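29 September 2024
By Marlies Tanner

I have a confession to make about small blocks. I love them. I've been the one who looks after our drawer of little colored cubes since July, and I've gotten ridiculously fond of the orange ones, which I reach for first whenever we're setting up a picking-up session on the teal mat. Orange on teal! It's such a cheerful pair of colors on a gray morning, and if something rolls off onto the floor you can spot it from across the room.

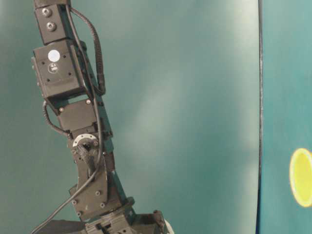 So, the block drawer. When I took it over, everything was jumbled in one big tub, with the odd paper clip and a lot of crumbs from somebody's crackers. Shiuli Herath and I tipped it all out and sorted by size, then by color, then gave up on color and went back to size (we were hungry by then). The small ones now live in a Negash tin with a proper lid, and the bigger ones have gone in the deep drawer under the window. We had a budget of 300 for the whole tidy-up and I spent most of it on tins - no regrets.

A small cube is fussier to handle than a big one. You want it sitting square before you lift, with the same room on both sides, and you don't want to squeeze too soon or it swings around and you're holding it by a corner. 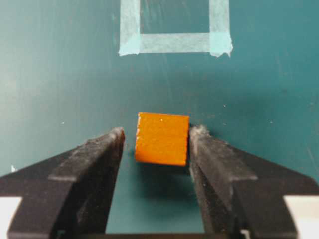 I've started laying out only 6 at a time, well spread apart, and putting the tin right back on the shelf. It makes the clearing up so much quicker, and I don't end up on my knees with a flashlight looking for the last one. The mat gets a wipe with a barely damp cloth before we begin, and another one at the end if I remember.

Lint is my other battle. It gets onto everything you pinch a block with, and I've been going after it with a soft paintbrush and a bit of sticky tape wrapped around my finger. 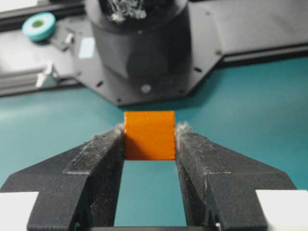

Jonas Mayrhofer wrote in to say that tape leaves its own gunk behind and that he'd stick with the brush, an old dry toothbrush for the stubborn bits, and a lot more patience than I seem to have. Fair enough, Jonas! I tried the toothbrush and I'm keeping it in the tin.

If you have spare small blocks at home, I'd gladly take them, any color, as long as the edges aren't chewed. 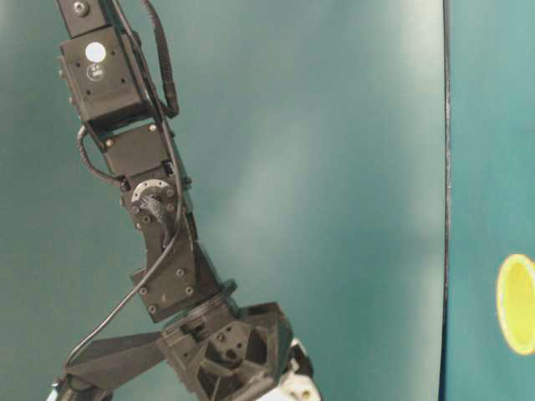

Where to drop off blocks

Leave them in the Drurkow box by the side door with your name on a slip of paper. Inger Þórarinsdóttir empties it for me when I'm away.

We use cookies to remember your newsletter preferences. Manage settings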